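Equipment Notes: Hand-Held Gripper Comparison Enters Its Second Stage

February 13, 2019

The Istotero manipulation group has begun the second stage of its comparison of hand-held grippers, carried out jointly with the workshop at Stollstead. The first stage, completed in September, dealt with rigid boxes and bottles. The present stage turns to tableware, and in particular to light, thin-walled pieces that are easily bent or pushed away before a grip is made.
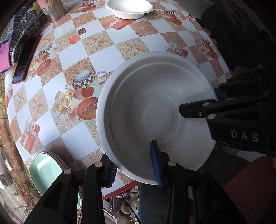
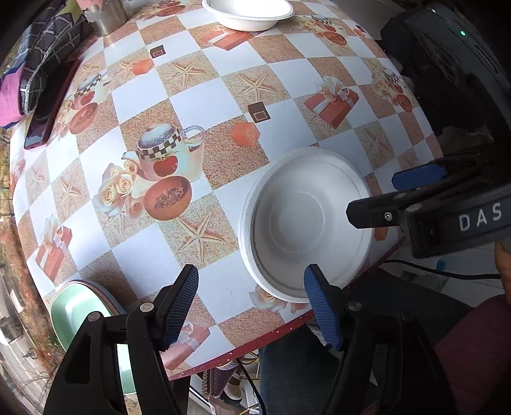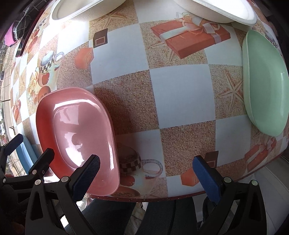 Molded-fiber bowls and plastic trays on the patterned tablecloth, with the padded jaws in use.

Why tableware

Members who attended the last open meeting will recall that the rigid items gave little reason to prefer one finger pad over another. Almost any textured surface will hold a box. A paper bowl is a different matter. The wall slopes, the rim is wide, and the piece weighs so little that a jaw arriving a moment early on one side will slide it across the table. Trays present the opposite difficulty: the rim is smooth and rounded, and the operator must decide whether to take it from a corner or along a straight side.

The group has chosen to work on printed cloths for this stage. Plain gray mats were used in September, and the recordings taken on them proved to be of limited value when the same tasks were attempted in ordinary rooms. A busy pattern places a greater load on the camera, and it is the view from the gripper camera that will be used in later training.

Pads under comparison

Two ribbed pads are being compared. The Palacios pad is the softer of the two and has been in service since the first stage. The Sekmont pad is firmer, with deeper ribs, and was fitted for the first time this winter. Each operator completes 30 grasps per item with one pad before changing to the other. A full set comes to 192 recordings, including the repeats made when an item is dropped or the camera view is lost.

Early impressions favor the softer pad on fiber bowls, where it is less likely to leave a mark on the inner wall. On trays the operators are divided. Several report that the firmer pad gives a better sense of when the rim is seated — a point that is hard to measure but should be taken seriously. The group will not issue a recommendation until all sets have been reviewed.

Two-gripper work

A smaller part of the stage concerns tasks performed with two grippers at one table. The principal question is how often one tool blocks the camera of the other. Operators have been asked to agree on an order of approach before each attempt and to keep the second tool clear of the table until the first grip is secure. Of the sets reviewed so far, 17 recordings were set aside for blocked views. A revised camera bracket, mounted slightly higher, is being prepared at Stollstead.

Notice to operators

Pads should be inspected at the start of every session and replaced when the ribs show wear. Jaw screws are to be checked by hand, with no power tools. Recordings must be labeled with the item, the pad and the operator number before the tool is passed on; unlabeled recordings cannot be counted.

The stage will close when the shared archive reaches 2000 accepted grasps. Operators wishing to reserve a table may do so through the Istotero equipment desk.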